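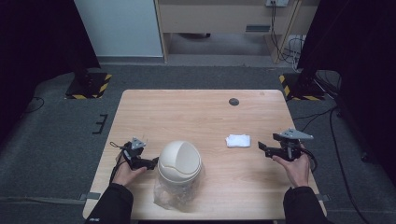

I finally watched Lanwood all the way through last night, the 106 minute version, and I liked it less than the rest of you did. The first half is fine. Two sisters clear out their father's house and argue over what goes and what stays, and the director lets the arguments run without music. What bothered me is how clean everything looks. The father is supposed to have lived alone there for years, and his kitchen has one spotless cream-white bin with a domed swing lid, the same sort as the one on the table in the photo, and hardly another thing in it. I kept looking at the set when I should have been listening to the sisters.

On Dec. 12, Tarmo Kalniņš wrote:
> Has anyone compared the two cuts of Lanwood? The festival
> print ran 162 minutes and I thought it dragged badly after
> the funeral. The short one drops the whole trip to the coast.
> I would say it is the better film, but Reet tells me the
> coast section explains why the younger sister won't sign.
> Also, is the score by the same person who did Flerko? It
> sounded like it to me, mostly in the car scenes.

Tarmo, sorry for the slow answer. I have only seen the short cut, so I can't compare. I agree with Reet that something is missing, though. The younger sister goes from joking about the sale to refusing to be in the same room as the lawyer, and there is no scene in between. If that is on the coast then they cut the wrong hour.

The score is by Rätsep, and yes, the same one who did Flerko. The car music is nearly the same tune played slower. I didn't mind it.

The best thing in it for me was the neighbor. She has maybe three scenes and she is the only person who seems to have known the father. When she returns the ladder and then doesn't leave — that is the one part I would watch again.

Ilze asked off list whether it is worth renting. If you liked Imis, yes. It has the same slow start and the same kind of ending, where people just drive off. If you thought Imis was a chore, skip it.

Does anyone have the long cut on disc? I would borrow it and pay the postage both ways.

Kęstutis Vanags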